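Search this site
Enter keywords
Go

Wuluvis Student Robotics Club - Frequently asked questions

Page last updated 2/3/23

We get the same emails at the start of every term, so most of the answers are on this page. If yours isn't covered, write to the club address on the contact page and one of the organisers will get back to you within a few days.

What does the club do?

Members work in small teams on one long project each year. The current one is the folding project, where a two-armed robot handles ordinary clothes on a table. We also run a beginners' stream on small wheeled robots for people who would like to start with something simpler.

Who can join?

Any student enrolled at Gelton, full time or part time, in any course. You don't need to be in engineering. We have had members from nursing, design and accounting. High school students can come to the open sessions but can't be on a project team.

Do I need to know how to program?

No. The beginners' stream starts from nothing. For the folding project you will want some Python by the end of your first term, and the older members will help you get there. There are plenty of jobs that don't need code, such as running the table, keeping the log and checking the recordings afterwards.

What does a folding session look like?

One garment goes on the table and the team works on it until it is folded or the attempt is called off. Trousers are the hard one this year. Both legs have to end up lined up on top of each other before the short folds can start, and the fabric likes to slide.
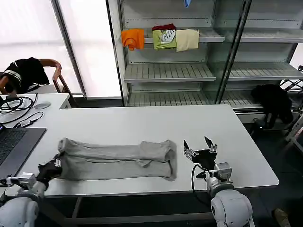 Grey trousers laid lengthwise, left gripper holding the end of the bundle.

How is an attempt scored?

We use the rules from the Pritchard Challenge, which is the student competition we enter in September. There are 5 stages for each garment and you get points for each stage finished. A garment that leaves the table scores zero for that attempt. Last season the team logged 1,099 attempts, of which 355 were trousers. The rest were T-shirts and towels.

Why so many failed attempts in the log?

Failed attempts are kept on purpose. The team goes through them at the end of the month and sorts them by what went wrong. The most common entry last season was a gripper picking up two layers when it should have picked up one. That happened 177 times. The next most common was the cloth bunching up under the gripper when it pressed down.

Can the robot use both arms at once?

Yes, but a lot of the work is done with one arm while the other waits clear of the cloth. New members often try to use both arms for everything and end up pulling the garment in two directions. Learn to do the first stage with one arm - then bring in the second.

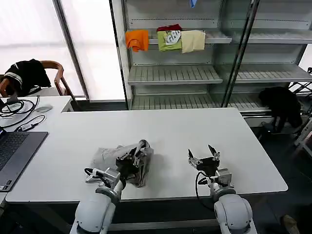

Left gripper in a crumpled garment, right gripper open and clear.

What clothes do you use?

Mostly plain T-shirts in different colours, a few pairs of trousers and some towels. We take donations if they are clean and have no metal studs or long drawstrings. Adult sizes only, please. We can't use anything knitted, as the loops catch.

Do I have to buy anything?

No. There is no membership fee and all the equipment stays in the room. You may want your own laptop for the coding nights, but the club has spares you can borrow while you're there. If you travel to the Pritchard Challenge you pay for your own meals.

What should I wear?

Closed shoes. Tie back long hair and take off lanyards before you go near the arms. You can't start on the folding project until you have done the safety talk, which takes half an hour and is held at the first session of each term. If you miss it, email us and we'll find another time.

Can I stand at the table while the arms are moving?

You can stand beside it, outside the taped line. Hands stay off the table until the operator says it is clear. Whoever is closest to the stop button doesn't leave that spot until the attempt is over, even for a minute.

How much time does it take?

The beginners' stream is one evening a week. Project members usually come twice a week, and more often in the month before the competition. We understand about exams. Tell your team early and someone will cover your spot.

Can I get course credit?

Sometimes. A few programs at Gelton accept the folding project as an independent study unit, but that is between you and your program office. We can sign off on your hours and provide a copy of the log for your report.

Where do you meet?

In the Nanness Building, ground floor, at the end of the hall past the vending machines. The side door locks at six, so use the main entrance after that. There is a ramp at the main entrance and the room itself has no steps.

Can we visit with a class?

Yes, with two weeks' notice. Tell us how old the students are and how many are coming. Larger classes are split in half, with one group at the folding table and the other trying the wheeled robots.

Subscribe to our newsletter for term dates and open sessions. Enter your email address. You can unsubscribe at any time.

Related pages
Safety talk: what to read first
Pritchard Challenge: rules and past results
Beginners' stream term outline
Donating clothes to the folding project
How to find the Nanness Building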